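Muta Workshop > Projects > Stulum bin picker > Write-up > Section 4

4. Construction of the cell and first trials

4.1 The room and the table

The Stulum cell was put together in the shared workshop at Muta over one summer and was in regular use by September. The workshop is open to all its members from early morning, and the floor space we were given had to stay clear of the walkway to the saw bench. This set the size of the cell more than any other factor. The arm stands at one side of a wooden table, and the bin is placed on the table top within its reach. Controller and power supply are kept on the floor side, away from the walkway, and the cables run between them across the carpet.

We had first planned to bolt the bin to the table. Other members use the same table for glueing and assembly, so holes in the top were ruled out. Instead the place of the bin is marked with blue painter's tape, laid in corner pieces on the surface. Tape is cheap and comes off cleanly, but it lifts when people lean on it and has to be pressed down or replaced. After each replacement we ran the corner check described in Section 4.3. On two occasions the check was skipped, and the trials from those sessions have been left out of the results.

4.2 The bin

The bin is an open metal one with sloping walls. It was bought second-hand from Sukprasert, a dealer in used shop fittings. Sloping walls help a small gripper, as an object that comes to rest near the edge can still be reached from above without the wrist meeting the rim. They also cause trouble of their own. Round things roll down the slope and settle in the angle between wall and floor, where the fingers have little room to close. We return to this in Section 5.

A white panel was fixed to the inside of one wall. It was meant to give a plain background for the vision software, which had been confused by the shine of the bare metal. It marks easily and we stopped trying to keep it clean once it was plain that the marks did not affect detection. Orange spring clamps hold on to the rim at the corners. They can be taken off and put back by one person, and this mattered more to us than stiffness, as the cell was often worked on by whoever happened to be in the building.

The floor of the bin was left bare. A rubber mat was tried early on and gave better grasps on flat items, but it shifted under the fingers and spoiled the height reading, so it was given up. 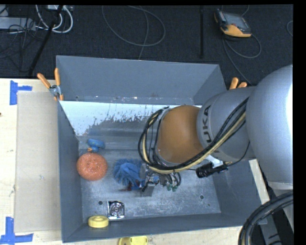 Figure 4. The bin during work on the cell, with the gripper lowered towards the mixed objects on its floor. Blue tape marks corners on the table to the left.

4.3 Setting the working height

The height of the bin floor is the one measurement on which everything else depends. If it is set too low, the fingers press against the metal and the arm stops with a force fault. If it is set too high, flat objects are missed altogether. We measured it by bringing the gripper down slowly by hand control at each corner until a slip of paper could no longer be pulled out from beneath the fingertips. The four readings were never quite the same. The table top is not level, and we chose to correct for this in software by fitting a plane to the readings.

The corner check repeats the same steps in a shorter form. Only two opposite corners are touched, and the readings are compared with the stored plane. One person can do it in the time it takes the controller to warm up. Buppha Jitpraphai wrote the small program that stores the plane and refuses to start a run if the check has not been done that day. It was added after the two spoiled sessions mentioned above, and no session has been lost for this reason since then.

4.4 Choice of objects

The objects were gathered from the workshop and from members' homes. We wanted a mix of soft and hard things, with some that a parallel grip would suit and some that it would not. Sponges and cloths went in early. They are easy to pick up but hard to let go of, since loose fibres catch on the fingertips. Flat round discs were added later, when it became clear that the gripper was doing well on nearly everything else. Small metal parts make up the rest, along with plastic odds and ends.

Nothing in the set weighs much. The arm could lift far more, but the gripper was built on a hobby budget and its fingers bend under load. We did not use sharp or breakable items.

Before each run the objects were tipped in from a bucket and left as they fell. They were not spread out by hand, even where one lay on top of another. Overlap of this kind is common in use, and an earlier version of the cell, in which objects were laid out singly, had given results that did not hold up once the bin was filled in the ordinary way.

4.5 Routing the cables

The wiring to the gripper took longer to get right than the gripper itself. The leads follow the outside of the wrist in a loose bundle. With too little slack the connector was pulled when the wrist turned, and with too much the loop hung low and dragged over the objects. We settled on a length by trial, moving the arm through the whole of the bin and watching the loop at each corner. The wrist is now limited in software to less than its full turn, and a grasp which would need more is replaced by the same grasp approached from the other side.

4.6 First trials

The first set of trials consisted of 199 grasp attempts, of which 107 ended with the object held clear of the rim. Most of the failures were on flat items, where the fingers closed above the object or slid over it. Cloth gave few failed grasps but a number of failed releases, which are counted separately in Section 5. The approach speed was then lowered for the last part of the descent and the grasp height was brought down slightly. These settings were kept for the main run of 2000 attempts.

The gripper fingers were changed 6 times during the main run, each time for a fresh pair of the same design from Lismont. The worn pairs were kept, and their wear is compared in the next section.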